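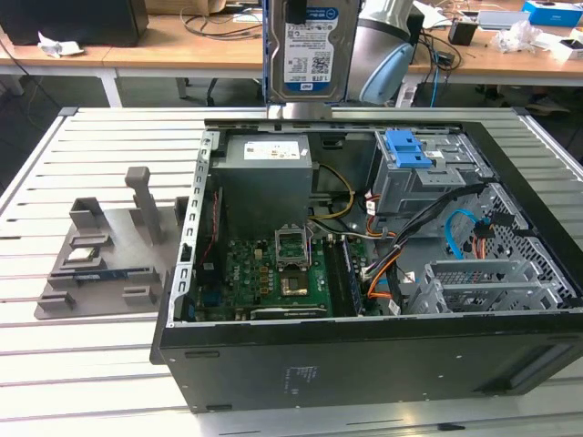
Figure 2. Hard drive held above an open desktop tower.

3.2 Renewal news and viewer retention

Fan attention between seasons has usually been measured through ratings for the returning episode. That measure misses viewers who follow a series closely during a hiatus and then do not watch. We therefore looked at posting behaviour on Irnix, a discussion board for serial drama that has kept its archive intact, and at the comment pages of the Canadian streaming service Rivero.

The series chosen was Voruvness, a prison-hospital drama whose renewal was left open for 8 months. We coded 1000 posts, 40 of which were set aside as duplicates. Each remaining post was labelled as speculation, complaint or cast news, following the scheme in Siddiqui (1984), which was written for letters to television magazines but needed little change. Posts that fit more than one label were given the one that matched their opening sentence.

Speculation was the largest category until October, when the lead actor's departure was announced. Complaints then rose sharply -- mostly about the silence from the producers -- and stayed high until the renewal was confirmed. Cast news was steady throughout. Rivero comments followed the same order but were shorter and harder to label.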